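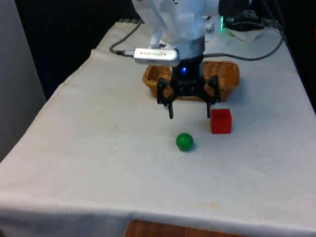 Gripper open over the practice table, with the red cube and green ball in front of the basket.

Search this site Search Go

Hollum packing room: where we're up to
15 February 2023
By Leonie Halliday

Print this page | E-mail this page

Hi everyone at Plestomico, and thanks again for the grant, and for putting up with a late report (December ate us alive!). You asked for the people side this time as well as the machine side, so I'll try to do both.

The arm is still on simple practice work: blocks, a ball and a wicker basket on a cloth-covered table. I know that looks like kindergarten next to a packing bench, but it's how our own packers are learning to set jobs up for it, and they're getting quicker at spotting what will trip it up.
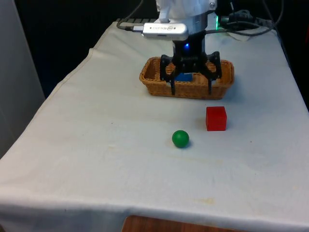 We've now put 2 of the packers through the Kuo training, with 3 more to go. I was worried people would see it as training their replacement, and a couple said so at the first meeting, fair enough. We've put it in writing that no hours get cut during the trial. What has changed is who does what. The small-item bench used to be a place you got stuck for a whole shift, and now we rotate through it, with one person each shift looking after the arm's job list.

Money next. We've logged 605 practice runs against the 700 we promised you, and the rest should fit inside the current budget. 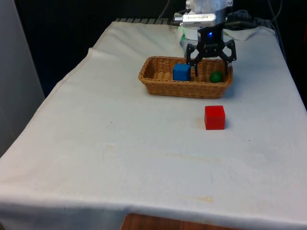
The packers' biggest gripe is the job sheet. The Bodon template was written for engineers, and my crew wanted everyday words, so we've been rewriting it together at morning tea. A good one to argue over was a sort with the blue cube and the green ball in the basket and the red cube out on the cloth. Is that job half done, or is the red one meant to stay out? The old sheet had no line for it. Ours has a box marked "leave on table", and everybody likes it (me included!).

Still on my list: a proper stool for whoever is minding the arm, a second copy of the job sheet for the night crew, and an answer from payroll about the training allowance. I'm chasing that last one hard.
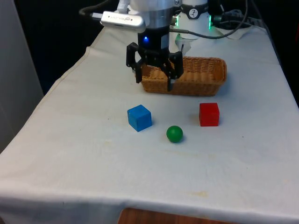

Blue cube, green ball and red cube on the cloth in front of the basket.

Come and see us whenever suits, the kettle's always on. I'll send the training sign-off sheets separately once the next group is through.

Leonie

Print this page | E-mail this page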